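November
By the perception tooling group, Vesen

Notes for the talk. Slides are sparse, so most of this is spoken.

Start with the claim on the Flollden release page: the new pose estimator "handles low-texture views." Read it out and leave it up for a moment. Ask what "handles" means. We asked ourselves the same thing in the spring and got three answers from three people in one room.

Our setup, quickly. One arm, one wrist camera, a planner we call Ene that asks the estimator for a pose and a confidence on every tick. If confidence drops under a threshold, Ene is supposed to slow down and back off along the last known path. That is the design. I have the diagram if anyone wants it, but it's the same diagram everybody has.

Now the test set. We pulled 1626 wrist views and sorted them by how much there was to look at. Most published numbers come from the easy end of that pile: edges, labels, corners, a nice printed box. I want to spend the time on the other end. Next slide, and let people look before talking.

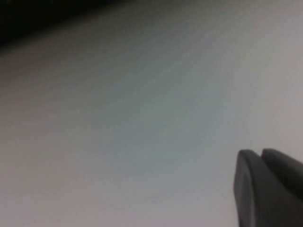
Wrist view at close range: pale surface, dark wedge at upper left, two gripper fingers together at lower right.

Ask the room how far away the surface is. Take a couple of guesses. I don't know either, and I've looked at this one more than is healthy. It's out of focus, there's no texture on it, and the only real contrast is the dark corner and our own fingers. The fingers are the trap. A feature tracker loves them – they're dark against a light background and they have an outline. They also ride along with the camera, so whatever the tracker learns from them says nothing about the world. Mask them out and you have a soft diagonal boundary and a slow change in gray.

On views like this the estimator gave us a confidence of 78 out of 100 before masking. After masking, 35. I trust the second number more, though I wouldn't call either one calibrated. Say that out loud. Someone will ask for the curve, and the curve is ugly.

Point to make about the planner: our threshold was set at 50 by hand, on good views, by me. So before masking, Ene carried on at normal speed. The logs looked clean. We only caught it in replay, when the Irham viewer let us scrub the image and the confidence side by side. Give the viewer its due here; I complained about it for months.

Likely question: won't a bigger model fix it? Maybe. We tried one, and it was more certain, which worried me. If there's no depth cue in the pixels, the answer has to come from somewhere else – joint encoders, a touch sensor, a second camera. I'd like to see the stack admit that in the interface. Right now "no idea" and "pretty sure" come back as the same type.

Skip slide 17 if short on time. It's the latency table, and it's in the handout.

Close on the replay clip, lights down, then questions.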